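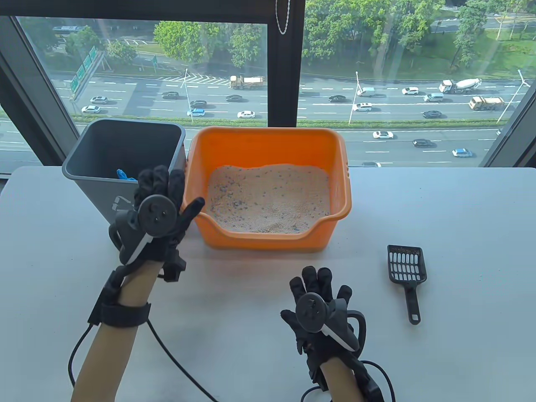

Litter bench, notebook entry, July, 10:40

Set up on the white table by the big window again. Orange box, black slotted scoop, gray bin with the recycling mark on the front. The bin sits right next to the box so the lift to the bin is short. Used blue gloves go in the same bin for now. We should have a separate one before the clumping runs start.

Litter is the pale Surolia with the blue and dark granules mixed through. Lot 3479, opened this morning. Roya Alipour wants us to finish this bag before going on to the Hamann, and I agree, otherwise the notes get mixed up like last month.

Fill: I leveled the box with the flat of the scoop, then tapped the side. Depth 5 cm at the back wall, 4 cm at the entry lip. More than that and it gets kicked out over the low side.

Scooping, what I'm writing down so we all do it the same way:
- Start at the back, work toward the lip.
- Hold the head over the litter first and pick the spot, then go in at a low angle.
- Lift straight up, wait, then shake side to side. Short shakes. Long ones throw grains on the table.
- Check the rim of the scoop before setting it down. A few grains always stay on it and end up on the tabletop.
- Scoop goes down flat on the right, handle toward whoever is working.
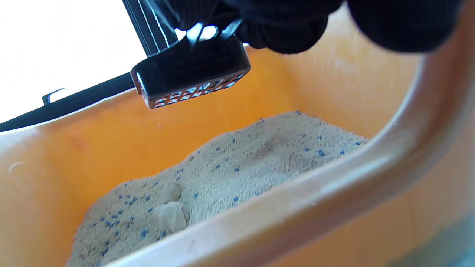
Pet Care Products - Home Use Group

Notes on the scoop. The slots on this one are small triangles and diamonds in a zigzag, set along the lower side of the head. Fine litter goes through well enough if the head is tilted. Held level, the flat part carries a layer that has to be tipped off, and then you lose track of what was sifted. The old Tromby scoop had straight slots and let small clumps drop, so I still prefer this one.

Notes on the box. With the window behind it the plastic lets a lot of light in and you can see the level of the litter easily. The back wall has faint streaks and smudges on it. Wipe it down with a dry cloth before the next fill, no spray - last time the spray left a damp strip and the litter stuck to it.

The litter doesn't stay level. It slopes up to one side after a few passes, with ridges and shallow spots between. Level it again between sets and write down that you did.

To do:
- second bin for gloves
- ask Stundis if they still make the deeper box, same footprint
- brush and pan to live on this table, they keep wandering off to the sink
- Roya to weigh what's left in the bag after 40 passes
- Hamann bag stays sealed until then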